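Re: [skeswood-hall] Repainting the back room
Date: August 24, 2025

On the back room, someone wrote:

> Do we have to strip the walls before painting, or can we go
> straight over the old coat? Also, how much paint should I
> order, and is the Maes primer worth the extra money?

No need to strip. The old coat is sound nearly everywhere. I scraped at it in 11 places in May and it only lifted in the corner by the Sorngate side door. What it does need is a good wash and a stain-blocking primer. The brown and gray spots will come through plain emulsion within a few weeks. We learned that in the hallway. 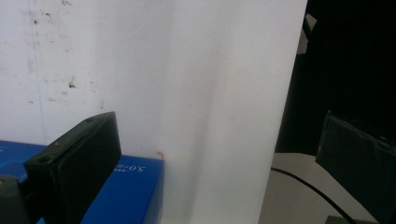
1. Washing

Sugar soap and warm water, bottom to top, then rinse twice. Leave it overnight. Scrape off anything raised before you wash, and fill the hairline cracks after, when the wall is dry.

2. Primer

I would pay for the Maes. We used the cheap one in the hallway and had to go over it three times. One coat of Maes on the marked areas and one thin coat everywhere else should do it -- call it 6 liters in all.

3. Top coat

The walls come to almost 69 square meters with the door and windows taken out. Two coats of the Kalten matte will take 11 liters or so. The color code on the old lid is 2732. Please order by the code and not the name, as they have changed the names since.

The tables can stay in the room if they are pulled to the middle and covered. Last time we used thin plastic and it slid off every time anyone walked past, so I would rather have something stiff on top.
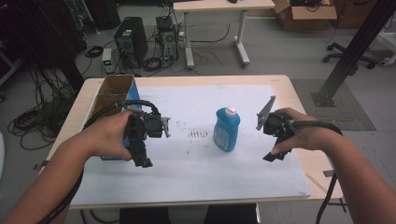 The other question was about dates. The room is booked most evenings until the middle of next month, so I would do the washing one morning and the primer the next, and leave the top coat for a weekend. The windows on the yard side stick, so open them before you start -- the primer smells strong.

I have two rollers and a long pole that can be borrowed. We are short of trays and masking tape. If you have either, reply to the list and not just to me.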